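# Skindetti freezer-lid attachment: three months in

**Reviewed by Jean Moncrieff, 2021-12-03**

We bought the Skindetti lid attachment in September to go on the arm we already had. It is a padded hook with a force sensor behind it, sold for opening sliding and hinged lids on chest freezers. It cost $249, plus a cable the box doesn't include.

Setup took most of an afternoon. Hermine Grabner did the mounting and found the printed torque values hard to follow, but the hook went on straight and the sensor zeroed on the first try. On flat, opaque surfaces it behaves well. The approach is slow, contact is gentle, and it doesn't leave marks.
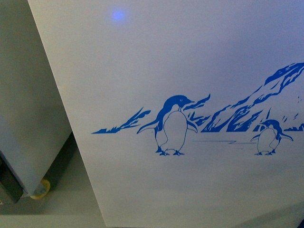
The trouble started in week six. On a sliding glass lid, the hook is supposed to feel for the handle, pull, and stop when the force goes over the limit. Ours pulled, went over the limit, and kept pulling. The log shows error 632 and then four more seconds of motion. Damian Lüthi hit the emergency stop. The lid had jumped its track at one corner. The glass didn't break and no one was hurt, but a hand on that rim would have been pinched.

Skindetti support answered the next day. Their explanation was that 632 is treated as a warning in firmware 6 and does not halt the arm. You have to turn on "hard stop" yourself, in a menu the quick guide leaves out. I think that is the wrong default for anything that pulls on glass.

With hard stop on, we ran the pull cycle again with the freezer empty and everyone standing back. The arm stopped each time the limit was reached. It also stopped a few times when nothing was wrong – cold seals drag a bit – and each of those needs a manual reset.

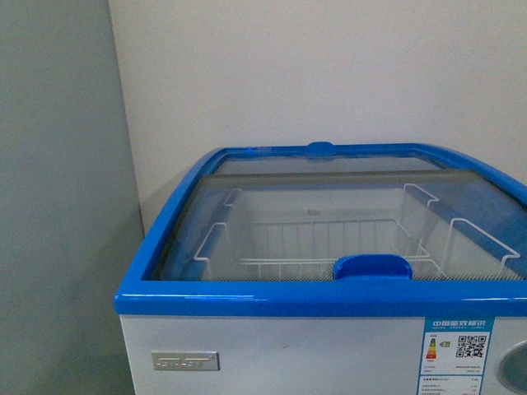 *Test freezer with the sliding glass lids and empty wire basket.*

Other notes:

- The padding is good and shows little wear.
- The sensor cable is too short for a full reach. Plan on an extension.
- The manual covers hinged lids in detail and gives sliding lids half a page.

I would buy it again for hinged lids. For sliding glass, turn on hard stop before the first run and keep a person at the stop button. Ottilie Rüegg has asked Skindetti whether the default will change, and so far they have only said it is under review.

**Rating:** 3 out of 5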